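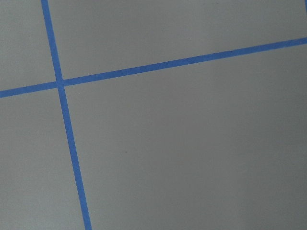 Thursday, late morning

Munport council donations, second pass. The parser finally gets through the whole set of filings without choking! 362 reports in, every one with a filer ID attached. The trick was reading the amounts as text first and stripping the commas later (should have done that in November, oh well).

Big find of the day: Munport only makes campaigns itemize gifts over 1000, so anything smaller gets lumped into one line per report. Erketberg itemizes everything. That means our side-by-side chart was comparing two different things, and the huge gap in small donors mostly goes away once you lump Erketberg the same way. I love it when a weird result has a plain cause.

Still open: 5 reports where the total doesn't match the sum of the lines, and 2 that look like amendments filed without the amendment box checked. Left all of them out of the Flavon build for now. 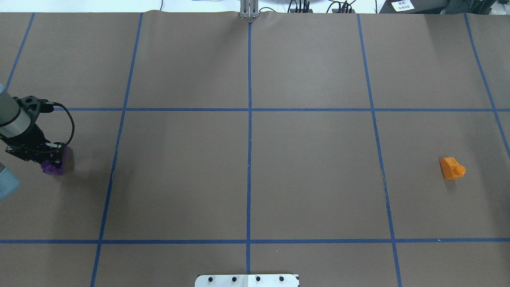 Effiong thinks the mismatched ones are loans being counted in the total but listed on another schedule, and would check the loan pages before dropping anything. Good call, trying that after lunch. If it holds, the same fix should work for the older Erketberg filings too, and then we can run spending per vote for both cities!

To do: rerun chart, rename the amount columns, back up the raw files.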